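Is the Movodlow reissue of Sqalli's second album worth buying if I have the original?

bostard_fan41
I own the first pressing of the second Sqalli record, the one with the long bass clarinet piece on side two. Movodlow is selling a "newly restored" version, 300 copies, and the price is steep. I've bought restored jazz records before and heard nothing new except hiss. Has anyone compared them?

tapehead51
I have both. The reissue is louder. The cymbals are a bit clearer on the opener and the bass is thicker, which I'm not sure is a good thing. "Restored" is doing a lot of work on that sticker.
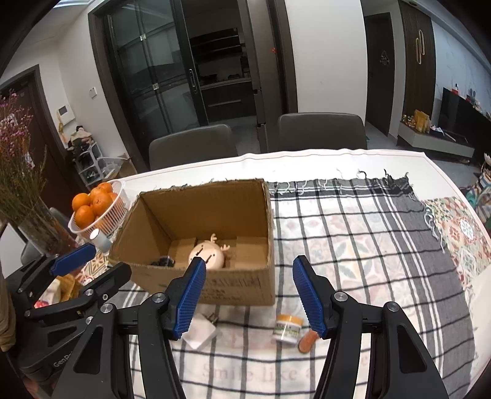

Does the reissue include the unreleased trio session?
Only one take from it, tacked on at the end of side two. The rest is download only, and the code in my copy didn't work until March.

sidetwo
Buy it, great album!!

Netgate
I'd wait. They said the last one was limited too, and then almost 1,000 more turned up — same sleeve, lower price. If your original plays clean, keep it and get the download.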